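Section 6. Preparing the Folding Table and Sorting Basket

6.1 Purpose of this section

This section explains how to set up a Canico folding table and a Gullen sorting basket for the daily handling of small linens. It applies to hand towels, face cloths, napkins, cleaning cloths and similar soft items. It does not apply to bed sheets, table covers over 80 inches in length, or items that must be hung to dry. For those articles, refer to Section 8.

Staff who are new to the linen room should read Sections 6.2 through 6.5 before their first shift. Experienced staff may proceed to the numbered steps in Section 6.4.

6.2 Before you begin

Confirm that the following are on hand:

Canico folding table, assembled and level
Gullen sorting basket with side handles
One dry wiping cloth
Tesex mild surface cleaner
Shelf labels and a marker
The linen log for the current month

The table must be assembled according to Section 3. A table that rocks when pressed at the corners is not ready for use. Turn the leveling foot at the low corner until the rocking stops, then press each corner again.

CAUTION: Do not sit, kneel or stand on the tabletop. Do not use the table to support sewing machines, irons or pressing equipment. Heat will mark the surface, and such marks are not covered by the service agreement.

6.3 Placing the table

1. Choose a level area of floor with enough light to see stains and loose threads. Overhead light is preferred. Strong light from one side can hide creases.

2. Leave a clear walking space of at least 21 inches on each side where a person will stand.

3. Turn the table so that the cord opening in the top is on the side away from the person folding. Small items such as buttons and labels can fall through the opening.

4. Route any cords in the area away from the standing position. A cord that must cross a walkway should be covered with a floor strip.

5. Wipe the tabletop with a cloth lightly moistened with surface cleaner. Wipe again with the dry cloth. Wait until the surface is fully dry before placing any linen on it.

Note: Spray the cleaner onto the cloth and never directly onto the table. Liquid that collects at the cord opening can reach the underside of the top and cause swelling.

6.4 Loading and emptying the basket

The sorting basket is intended for clean, dry items only. Its openwork walls allow air to pass through the load, but they will not dry a damp load in a reasonable time. Damp items should be returned to the dryer before sorting begins.

1. Inspect the basket. Run a hand along the rim and the inside walls and feel for cracks or rough edges. A damaged basket will pull threads and should be withdrawn from use.

2. Check that both handles are firmly seated. Lift the empty basket by the handles and shake it gently. If either handle moves out of position, reseat it before loading.

3. Load the basket loosely. Items should lie below the rim. Do not press the load down to make room for more.

4. Carry the basket with both handles and set it in the middle of the table with its long side facing you. Leave open tabletop on the left and on the right.

5. Take out one cloth at a time. Hold it by an edge or a corner and lift it clear of the rim before moving it to the side.

6. Lay the cloth down beside the basket and open it out. Do not drag it across the rim or over the remaining items.
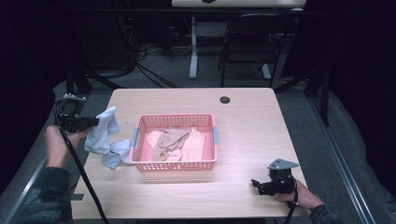 Figure 6-1. Basket placed at mid-table, with a blue-gray cloth held at the left side.

7. Smooth the cloth from the center outward. If part of it hangs over the table edge, draw it back onto the top before making the first fold.

8. Inspect the side facing you, turn the cloth over, and inspect the other side. Set aside any item with stains, holes or open seams. Refer to Section 6.6.

9. Fold the cloth according to Section 6.5 and place it in the correct stack.

10. Repeat until the basket is empty. Check the corners of the basket for small items before removing it from the table.

Note: Where two persons share one table, one should take items from the basket and open them while the other inspects and folds. Agree on this before starting. Two people reaching into the same basket tend to pull on the same cloth, and thin fabrics are easily stretched in this way.

6.5 Folding and stacking

All small linens are folded to a common width so that they fit the Aerts shelf units without overlapping the front edge.

Square cloths:

1. Fold in half, matching the corners.
2. Fold in half again to form a smaller square.
3. Place on the stack with the folded edge toward you.

Rectangular cloths:

1. Fold one long side to the middle, then fold the opposite long side over it.
2. Fold in half across the width.
3. Place on the stack with the folded edge toward you.

Items with a printed or woven mark should be folded so that the mark remains visible on top. If the mark falls inside the fold, reverse the cloth and begin again.

Sort by type first and by color second. Closely related shades, such as beige, tan and peach, may be difficult to tell apart under weak or yellow light. Where there is doubt, place the item next to a finished stack of the known color and compare the two before adding it. The color card at the front of the linen log may also be used.

Keep stacks low enough to be lifted with two hands without bending. A stack that leans should be divided. Do not place finished stacks back in the sorting basket - they will shift in transit and must then be refolded. Use the flat carrying tray described in Section 7.

6.6 Items set aside

Stained items are returned to washing with a slip stating the type of stain, if known. Do not apply stain remover at the folding table.

Torn or worn items are placed in the mending bin. Items that cannot be mended may be marked for use as cleaning cloths. The mark must be made in a corner with the laundry marker and must be large enough to read when the cloth is folded.

Items that do not belong to the linen stock, including personal clothing, are to be bagged, labeled with the time they were found, and handed to the front desk. They should not be left on the table at the end of a shift.

6.7 Care of the table and basket

At the end of each shift:

1. Remove all linen from the table.
2. Brush lint from the surface and from the cord opening.
3. Wipe the top with the dry cloth.
4. Turn the basket upside down and tap the base to release lint.
5. Store the basket on its base. Do not hang it by one handle.

Once a week, wash the basket in lukewarm water with mild soap, using a soft brush on the openings in the walls. Rinse well and let it dry completely. Do not place the basket in a dishwasher or near a heater.

Once a month, check the table fasteners and tighten any that have worked loose. Hand pressure on the supplied key is sufficient. Power tools can strip the threads in the underside of the top.

CAUTION: Bleach and abrasive powders must not be used on the table or the basket. Bleach left on either surface can transfer to linen and cause permanent loss of color.

The handles should be replaced after 2,000 loads, or sooner if they become loose. The basket itself should be replaced after 4,000 loads. Load totals are taken from the linen log, so each full basket must be entered at the time it is emptied.

6.8 Common difficulties

Cloths slide off the table while being opened.
The surface may be damp or may carry cleaner residue. Wipe with a clean, dry cloth. If the difficulty continues, check that the table is level. Large items may need to be handled from the long side of the table.

Threads catch on the basket wall.
Stop and free the thread by hand. Do not pull the cloth. Inspect the opening where the thread caught and withdraw the basket if the edge is rough.

The basket moves when items are removed.
The load may be tangled. Loosen the pile with both hands and then continue with one item at a time. Check also for lint under the base.

Stacks are uneven.
The usual cause is a mixture of sizes within one type. Separate the sizes and form a new stack for each. Cloths from older stock may have shrunk and should not be mixed with new stock.

Lint collects on dark items.
Fold dark items first, while the table is clean, or brush the surface between colors.

6.9 Records and contacts

Enter the number of loads, the items set aside, and any fault with the table or basket in the linen log. Entries are to be initialed by the person who did the work. The log is reviewed each November, when replacement baskets and handles are ordered for the coming year.

Questions about folding standards and stock should be directed to Clotilde Langlois, Linen Services. Reports of damaged furniture or shelving should be directed to Nahom Gebretsadik, Facilities. A table that has been reported as damaged must be tagged and kept out of use until Facilities has removed the tag.

Continue to Section 7, Carrying Trays and Shelf Loading.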